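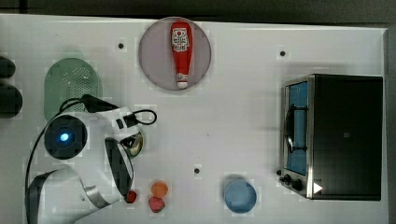
A success rate is a success rate, and if the fruit ends up in the bowl who cares how it got there. That was one reader's whole reply to my last post on the Fallesent results, and it got more agreement than the post did. So, round two. Quick one, I have a train.

I care how it got there. You should too, if you plan to use the number for anything.

Recap for people who skipped it. Fallesent is a scoring method out of the Jaunzems lab in Sillstead. Takes a kitchen task on a tabletop, food and dishes and maybe an appliance off to one side, and instead of one yes/no at the end it splits the run into 4 stages. Reach, grip, carry, release. Each stage scored seperately from recorded video, overhead plus wrist. Then you get a little profile per policy instead of one fat percentage.

They ran it on Sollura, a benchmark a lot of groups already report on. 430 runs. The policy in question had a headline number of 90 percent on the standard yes/no score. Great number. Goes in the abstract, goes on the slide.

Under Fallesent the same runs look worse. Reach is fine. Carry is fine. Grip is a mess. A big chunk of the "successes" had a bad first grip, then a nudge, then a second grip, sometimes a third. Object gets there in the end. Yes/no score says well done.

Now the reader's point, and it's a fair one as far as it goes: recovery is a skill. A robot that fumbles and tries again is better than one that fumbles and stops. Agreed! I'd pay extra for it. But the yes/no score doesn't reward recovery either. It can't see it. A clean pick and a lucky shove get the same 1. If you love recovery, you want the method that can tell you it happened.

Second complaint, from several people: staged scoring is subjective. Who decides when reach ends and grip starts? Somebody with a mouse and a coffee. True. The paper is upfront about it, two people label every run and the disagreements get reported. Most of the disagreement sits right at the boundary between grip and carry, about where you'd expect. I can live with that. Yes/no has judgment calls in it as well, they're just buried in the task definition. Is a strawberry leaning on the rim "in the bowl"? Someone decided. You never got to see the argument.

What I do think is weak, and the reply missed it completely: soft things.

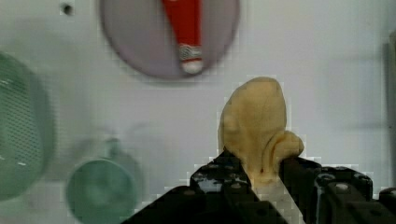
Wrist view: something pale yellow between the fingers, plate and red object behind.

Soft or lumpy stuff is where the grip stage gets strange. With a hard object the fingers close, they stop, done, you mark the moment. With something that gives, what are you marking? First contact? When it quits squashing? The two labelers drift apart here and the paper lumps everything into one agreement figure. Should have been broken out by object. One table. I'd have traded the entire related work section for it.

And the wrist video is doing a lot of the work. From overhead the arm covers half of what you want to look at. From the wrist you see the fingers and whatever is in them, and the rest of the table goes to blur. Neither is enough. Fallesent uses both, good, but then says labelers could pick "whichever view was clearer" and doesn't log which one they picked. Come on. That's a checkbox.

Cost. Around 600 minutes of labeling for the whole set, going by the appendix, and that's before the double labeling gets sorted out. Small labs will groan. I groaned. But compare it with the time spent on collecting the demos, training, retraining, babysitting the arm on a Saturday. Ten hours to find out what your number means is cheap. If you don't have ten hours then label a random slice and say so in the paper. Fine by me.

My real worry is what happens next. People will take the four stage scores and average them back into one number. I've already seen a draft do it. Multiply them, average them, weight them by vibes, and there you go, a fat percentage again, only now with decimals. Please don't. The profile is the result. Print the four numbers side by side and let the grip one be ugly.

Sollura could fix a lot of this by asking for the raw video with every submission. Overhead and wrist, all runs, failures included. Storage is a pain, I know, I've heard it. Start with the runs marked as successes. Thats the part I'd want to watch anyway.

Comments are open. I'll get to the one about simulation when I'm back, it deserves more than a paragraph typed on a platform.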